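Workshop notebook: cold frames, fountain pen ink and the brown that won't stay brown
Jan 10, 2020

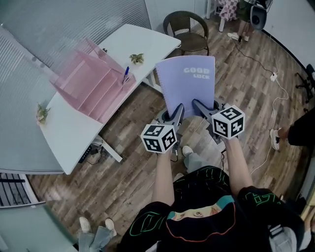 So the walnut ink. I had such hopes for it! The December batch (husks from the tree behind the Gramholm lot, simmered way too long while I was on the phone) looked gorgeous in the jar and then went on the paper like weak tea. Kadir says I skimped on husks. Kadir is probably right, but I'm not telling him until batch three is done.

Today's try: 60 grams of dried husk, soaked overnight, then 2 hours on the lowest heat the hot plate will do. Strained through an old pillowcase, then through a coffee filter, which took forever and clogged twice. Added a pinch of gum arabic and a clove against mold. The color is a lot deeper, almost 40 percent darker if I go by my very unscientific swatch card, and it flows nicely off a dip pen. Still feathers like crazy on the cheap Soltden pad. On the heavier Bratolmont stock it behaves, with a crisp edge and a bit of shading where it pools.

DO NOT put this in a fountain pen. I'm writing it big for Octavio Alarcón, who was eyeing the jar at lunch. There's grit in it even after the filter and it will wreck the feed.

Light test: strip 17 is taped to the south window, half of it under foil. The last set faded toward a sad orange, and I'd like to know if that was the sun or the splash of vinegar I put in (why did I do that?). No vinegar this time. Leave the foil alone, please!

Oh, and the cold frames. The Avcı hinges finally came and they're the wrong size, so the lid is propped on a brick again. Spinach looks fine anyway.

To do: more coffee filters, label the jars properly (the one that says SOUP is not soup), ask Kadir Türkmen if he still has that bag of oak galls. I want to try iron gall next and I'd rather not buy any.

3 comments · 5 shares
Last updated by the ink bench
Back to top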